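Subject: Re: [horkholm-riders] Bottom bracket creak on the Olow

Hi all,

Thanks for the replies about my creaking Olow tourer. I had the cranks off in March and greased everything, and it stayed quiet for 337 km before the noise came back on the first proper climb. Same side, same spot in the pedal stroke.

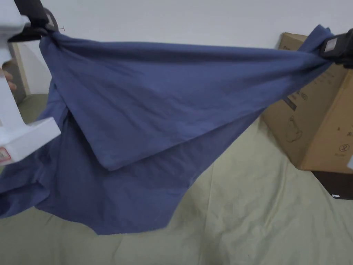 Noelia Cordero wrote:
> Check the seatpost before you spend any money. Mine creaked for
> a whole winter and I blamed the bottom bracket too. Does it
> still do it when you stand up?

It does, sadly, so I think the seatpost is in the clear (I cleaned it anyway!). Next on my list are the chainring bolts and then the pedals, which are old Bomias with 12 years of commuting in them.

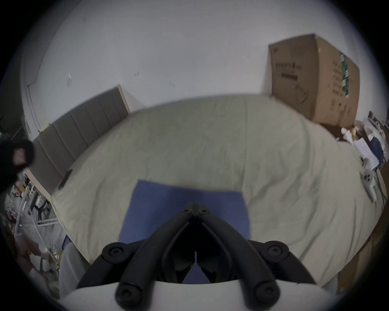
If it's still there after that I'll take it to Esteban and let them have a go — they quoted me 834 kroner for a new bracket, fitted. Has anyone used their workshop lately? And does anybody have a pedal spanner I could borrow before the Horkholm 200?

Cheers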